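Storketti Extends Evidence Window for Merchant Disputes

Storketti has extended the period in which merchants may submit evidence on disputed card payments. The change applies to all accounts opened through its Menzies and Sirkaveck offices.

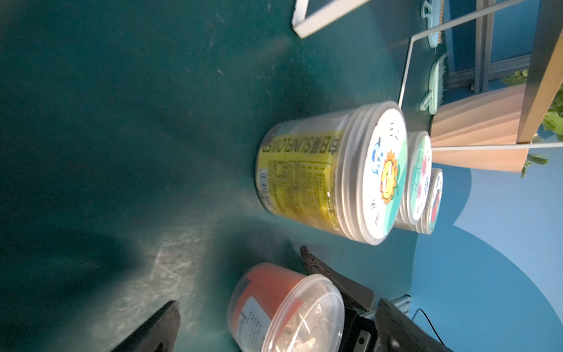 2 min read

Under the new schedule, merchants may add documents to an open case until the final day of review. Previously, a file was closed to new material once the first response had been sent. The company said that 234 of the 3157 cases it handled in November were returned with a request for further records – most often proof of delivery or a copy of the refund policy shown at checkout.

Cases may be updated through the Clorkosix portal.

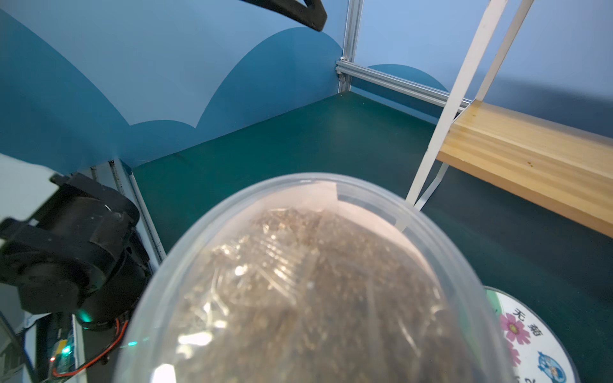

Each upload is limited to 900 words of written explanation, with receipts and shipping records attached separately. Merchants who use an outside service to prepare responses must renew that service's access before the new schedule takes effect on 25 December 2025.

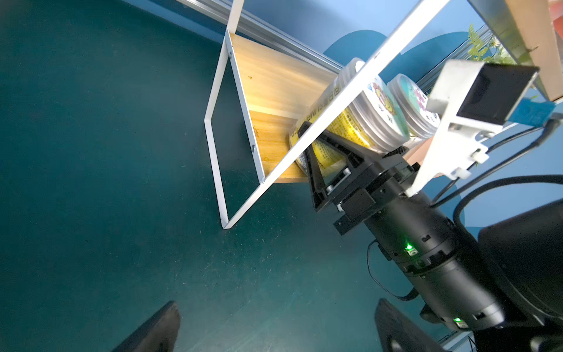
Wooden shelf in a white metal frame

Dispute fees are unchanged. Accounts with a case already under review will be moved to the new schedule automatically – no application is required.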